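Ornov T26 whole-house fan controller, long-term review

I put the Ornov T26 in our house in March, after the old wall timer on the attic fan quit. The house is a single story with 2000 square feet of living space, a vented attic and one central air conditioner that is older than I would like. The idea was to let the fan pull in cool air at night so the compressor starts later the next day.

The T26 is a small wall unit with two wired temperature sensors, one for indoors and one for outdoors. It compares the two readings and runs the fan when the outside air is cooler by a margin you set. It also locks out the fan while the air conditioner is running, as long as you connect the extra pair of wires to the thermostat. Do connect them. The manual calls this step optional, and I don't think it should be.

Installation

Cauã Portela did the wiring for me and had it finished before lunch. The terminals are labeled clearly and take solid wire without a fight. The outdoor sensor lead is too short for most attics, so plan on splicing it. We mounted the sensor under the north eave. My first spot was next to a dryer vent, and the readings there were useless.

The mounting plate is smaller than the old timer's, so there was a strip of bare wall to patch and paint.

Daily use

There are four buttons and a backlit screen. The margin comes set at 2 degrees, which made the fan cycle on and off too often at our place. I raised it to five and it settled down. The schedule menu is slow to get through, with every day entered separately and no way to copy one to the next. I entered it once and have left it alone.

You still have to open windows yourself. A whole-house fan needs somewhere to draw air from, and if the windows are shut it will pull from wherever it can, including a water heater flue. We leave the bedroom windows and the small one at the end of the hall open a few inches. The bathroom door stays open too, or it slams when the fan starts.

Results

My cooling season total last year, read from a plug-in logger on the condenser circuit, was 3486 kilowatt-hours. This year it came in 26 percent lower. The summer was a little milder, so I would not credit the controller with all of that. On dry nights the house was comfortable by 6 a.m. and the air conditioner stayed off until mid-afternoon. On humid nights I turned the fan off by hand. The T26 reads temperature only, and it will happily bring in damp air.

Marlene Paiva, two streets over, has the Rezende model with a humidity sensor. It costs more and the screen is harder to read, but in a muggy area I would buy that one.
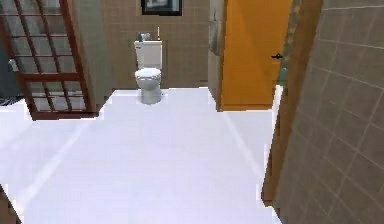 Does the T26 work with a two-speed fan?

It will switch one speed only, so you need a separate wall switch to choose between high and low.

Good: simple wiring, steady readings, air conditioner lockout. Bad: short sensor lead, slow schedule menu, no humidity reading. I would buy it again for this house, with a longer roll of sensor wire.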